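Ticket: Board reset task, Ultside pick cell (simulation)
Opened by: Abimbola Shehu, packing floor
Opened: January 27, 2024
Status: Open, waiting on Wike integration team

I was asked to review the chess demo before the Lerndale line gets the same arm control. My name goes on the sign-off, so I'd like my doubts on record.

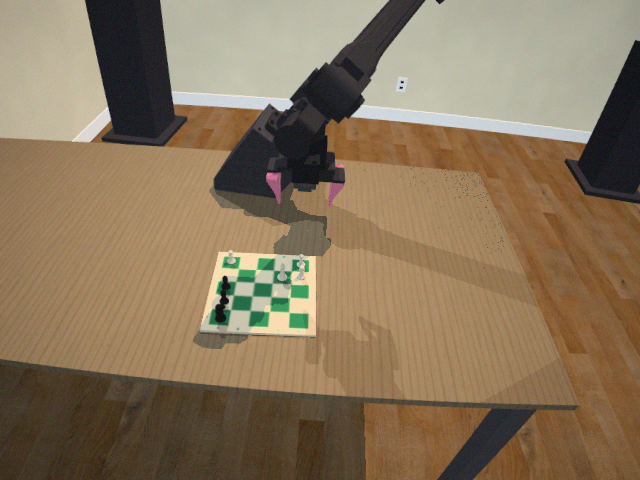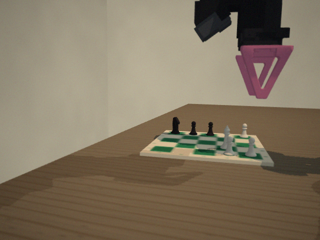
Problem: the run report says 80 of 200 pick attempts "completed with assist". I can't find a definition of assist anywhere. On our floor, assist means a person walks over and fixes it.

Reply from Wike: Assist covers any attempt where an operator nudged the target position. Please rerun with the default grip height.

Reran at default height. Same result on the knight, worse on the pawns. Raised the height by 2 mm, pawns improved, knight did not. Log attached.

Reply from Wike: Looks like a contact setting. Will patch in February. Can we close this?

No, please leave it open. The patch may well fix the pawns, but my question was about the people. The Femstead plan takes 6 packers off the line and keeps one "monitor" per shift. If the arm needs a nudge that often, the monitor is doing a packer's job through a screen – at a lower pay grade, going by the draft I was sent. Chess pieces also don't come in torn cartons.

What I need before signing:
- assist rate listed separately from completed
- a run with real Lerndale carton sizes
- who gets called when it stalls on night shift, by job title

Wike has forwarded the last item to Femstead planning. No answer yet. Keeping this at high priority.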